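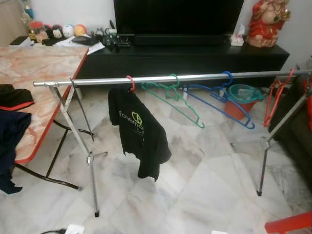
Nondine household handling project
Progress report to the Rugemalira fund
4 July 2018

Period covered

This report covers the work done since the last payment in May. The aim for the period was to move from short trials at our own bench to gathering examples in furnished rooms, with clothes handling as the first group of tasks. That move has been made. The second group, picking up small items from the floor, has been started but is behind.

Examples gathered

We now hold 2348 examples that have passed checking. The target in the grant agreement for this stage was 1000 for clothes tasks alone, and that has been met. An example is one full attempt at one task, from the starting position to the point where the operator ends it. Attempts that fail are kept if the recording is complete, and are marked as failed. The Conero team, who do the training, asked for this and would like us to go on doing it.

The clothes tasks at present are putting a T-shirt on a hanger, taking it off again, hanging the hanger on a rail and moving a hanger along the rail. Plastic hangers have been harder than we expected. They swing when touched and hook into each other, and the operator often has to part two of them before the task proper can begin. We first threw these attempts out. They are now kept under a separate heading.
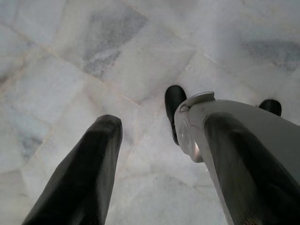
Floor work has gone more slowly. Pale, shiny tiles give uneven results when we estimate height from the wrist view, and operators have been stopping short of the floor and then coming down in small steps. This makes the examples long. We have changed the instructions so that the operator lines up at a fixed height first and comes down in one movement. The newer recordings are shorter, but there are too few of them to report on yet.

Checking

Each example is looked at by a second person before it is counted. Most of those turned down had a gap in one of the views or a wrong task label. The label fault came from the menu on the operator's screen, where two tasks with similar names sat next to each other. The menu was changed in May and the fault has become rare.

Changes to the plan

We asked in the last report to use the Nundorau flat for 4 weeks. We would now like 8, at no extra cost to the fund. The money would come from the travel line, which is underspent.

Next period

Finish the floor tasks to the agreed number.
Add folding, starting with T-shirts.
Send the second batch to Conero with the revised labels.
Replace the worn finger pads and note the date in the log, so that examples from before and after can be told apart.

A full table of spending is attached separately.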